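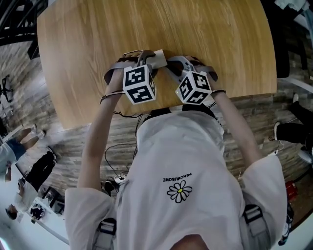 Cleaning and storing golf clubs at home

Updated 26/06/2025

Most wear on a set of clubs happens between rounds. Grit left in the grooves is carried into the headcovers, damp grips harden in the boot of the car, and steel shafts start to rust where the ferrule meets the hosel. The method below is for a full set of 14 clubs and uses ordinary household supplies.

What to have on hand

A bucket or deep tub
Mild dishwashing liquid
A soft nylon brush (an old toothbrush will do)
Microfibre cloths, one kept for grips only
Light machine oil for uncoated wedges
Wooden tees

Do not use a wire brush on any face. It scratches chrome plating, and the scratches hold moisture.

Irons and wedges

Mix 5 mL of dishwashing liquid into 700 mL of warm water. Hot water is unsuitable, as it can soften the epoxy behind the ferrule. Make up more at the same ratio if the tub is wide, keeping the level below the top of the hosel. Stand the heads in it for two minutes, then brush along the grooves from heel to toe. Packed clay that resists the brush can be lifted with the point of a wooden tee.

Rinse in clean water, holding the head lower than the grip so that nothing runs up the shaft. Dry the face first, then the back cavity, then the hosel. Raw or unplated wedges get a thin wipe of oil, which must be removed again before play.

Woods and hybrids

Never submerge these. Water can enter through the adjustable sleeve or the weight ports and will rattle or corrode the screws from the inside. Wipe the crown with a damp cloth, brush the face and sole, and dry straight away. Painted crowns mark easily – shake the cloth out first, and again between clubs.

If the sleeve squeaks, remove it with the torque wrench supplied, wipe both mating surfaces dry and refit. Do not grease the thread unless the maker's sheet says to.

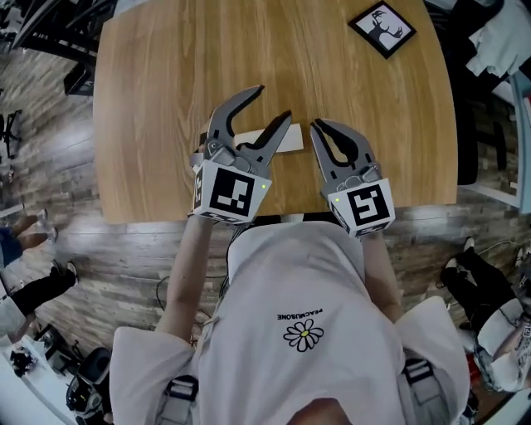 Umside Golf Club – Equipment and Workshop Section

Grips

Rubber grips go shiny from skin oil and sunscreen. Wash with the same solution and a damp cloth, working from the butt end down. Rinse the cloth and wipe again until no suds show. Cord grips can take the nylon brush. Leather and leather-look wraps cannot, and should be wiped with water only.

Leave the clubs lying flat on a towel until the grips are dry. Standing them in the bag while wet traps water in the dividers.

A grip that is still slick after two washes is due for replacement. Marta Zinchenko keeps the section's list of grip sizes, and members can ask her for the core size to suit their shafts before ordering.

Shafts

Steel: wipe with a dry cloth. Light surface rust comes off with a scrap of aluminium foil, dipped in water and rubbed along the length. Stop when the spot is smooth.

Graphite: damp cloth only, no abrasives. Run a dry cotton ball along the shaft after cleaning. Where fibres catch, the surface may be splintered, and the club should be checked before further use.
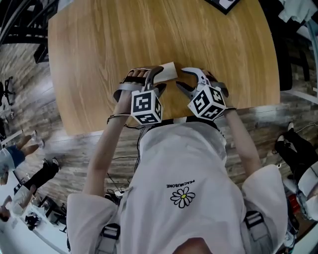

Small white card lying flat on the table.

Gloves, shoes and bag

Flatten a leather glove after play and dry it away from direct sun. Folding it into a pocket while damp sets the creases.

Pull the insoles out of wet shoes and fill the shoes with newspaper, changing the paper once it feels damp. Keep them off the heater. Soft spikes come out more easily if the threads are brushed clean each August.

Empty every pocket of the bag before vacuuming it. Check the base for tees and grit, and leave the rain hood off until the lining is dry.

Storage

Indoors is better than the shed or garage, where temperature swings work on the epoxy. Stand the bag upright so that the shafts carry no side load, and take damp headcovers off.

Corrections to this page go to Severyn Melnychuk at the workshop counter.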